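About Tamel

Tamel is an independent testing laboratory for adhesives and surface coatings. We measure bond strength, cure time, abrasion resistance and aging for manufacturers of furniture, flooring and fixtures. The lab was founded by Uzma Memon and Severin Hofstetter, who still sign every final report.

Our floor space is split between a wet lab and a conditioning room held at constant humidity. Samples rest in the conditioning room before any pull test. Peel and shear work is done on two load frames, calibrated every May. Results are issued as a data table with the raw curves attached -- clients may request the curve files separately. 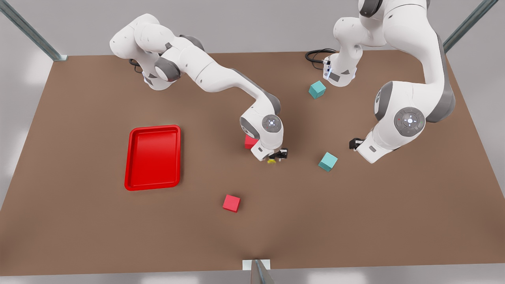
The Bulletin goes out to more than 3,000 subscribers and carries method notes, changes to our price list and short reports on failed bonds. Stamatia Economou edits it. Back issues can be requested by mail from the front office.

Tsutomu Matsuda runs the coatings group. Vaughn Ambrose handles intake, shipping and sample storage. Retained samples are kept for 400 days after the report date and then discarded, unless the client has asked for their return in writing.

We do not certify products or recommend suppliers. A Tamel report states what was tested, by which method, and what was measured.

Page last revised Wed 31 March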